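Mulloritz Wholesale Buying Group
Progress report to the Grisow Fund
January 22, 2019

The group was formed in 2013 to give independent drinks and snack wholesalers shared buying terms. This report covers the second half of the grant period. At its close 797 of the 989 shops supplied by our members were ordering through the joint price list. The remainder are served by two depots, Ukiva and Bergmann, whose stock systems have not yet been linked to ours.

Supplier terms were renewed on the same basis as last year. Delivery charges rose at both depots - the increase has been met from the group's own reserves and no grant money has been used for it. 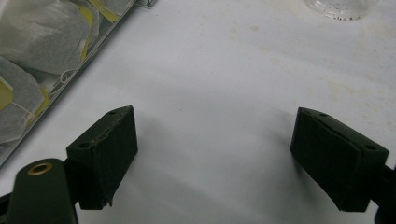
When will the remaining shops join the joint price list?
The Ukiva shops are due to move across in April, and the Bergmann shops will follow once their product codes have been checked against the list.

Staff training at Ukiva has been booked. Bergmann has asked for a later date, to which we have agreed. The unspent part of the training budget is carried forward under the same heading, as the grant terms allow.

Seon-mi Baek
Group Purchasing Manager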